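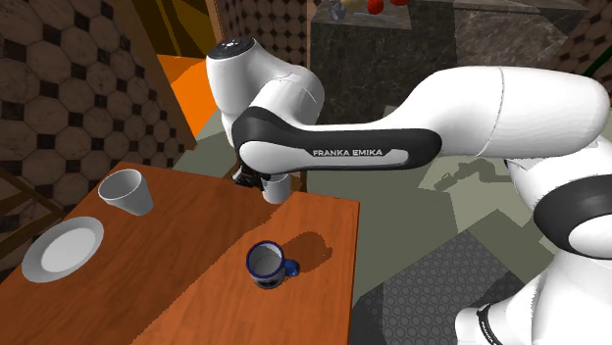
Brallitz bekommt seinen Lesesaal zurück

Wer in den vergangenen Monaten in Brallitz ein Buch ausleihen wollte, musste den Umweg über die alte Sparkassenfiliale nehmen, wo zwischen Schalter und Garderobe gerade genug Platz für die Krimis und die Kinderbücher war. Damit ist es nun vorbei: Im Juni öffnet die Stadtbücherei am Plikacher Weg wieder ihre Türen, und wer schon einmal hineinschauen durfte, kommt mit einem recht zufriedenen Gesicht wieder heraus.

Yen-ting Yau leitet das Haus seit zwei Jahren und hat den Umbau von der ersten Skizze an begleitet. Am meisten freut sie sich auf den Lesesaal im Obergeschoss, der so lange als Abstellkammer herhalten musste, dass viele Brallitzer gar nicht mehr wussten, dass es ihn gibt. "Da oben ist nachmittags das schönste Licht der ganzen Stadt", sagt sie, "und wir haben jahrelang Weihnachtsdeko darin gelagert." Jetzt finden dort 40 Leserinnen und Leser Platz, dazu gibt es eine kleine Ecke für die Vorlesestunden, die bisher im Flur stattfanden (was bei Regen und nassen Gummistiefeln eine ziemlich enge Angelegenheit war).

Die Planung lag beim Büro Demissie, die Regale hat die Tischlerei Morell gebaut. Auch der Bestand ist gewachsen: 934 Titel sind neu dazugekommen, darunter viele Hörbücher und endlich auch eine ordentliche Auswahl an Gartenbüchern, nach denen im Frühjahr immer wieder gefragt wurde. Für 57 Bände der alten Ortschronik wurde ein eigener Schrank angeschafft. Sie können weiterhin nur im Haus gelesen werden, dafür aber nun im Sitzen und bei gutem Licht.

Zur Eröffnung gibt es Kaffee, Streuselkuchen und am Nachmittag eine Lesung für Kinder. Geöffnet ist künftig ab 10 Uhr, die bisherigen Ausweise gelten weiter. Wer noch Bücher aus der Zeit vor dem Umzug zu Hause liegen hat, darf sie bis Ende Juni ohne Gebühr zurückbringen.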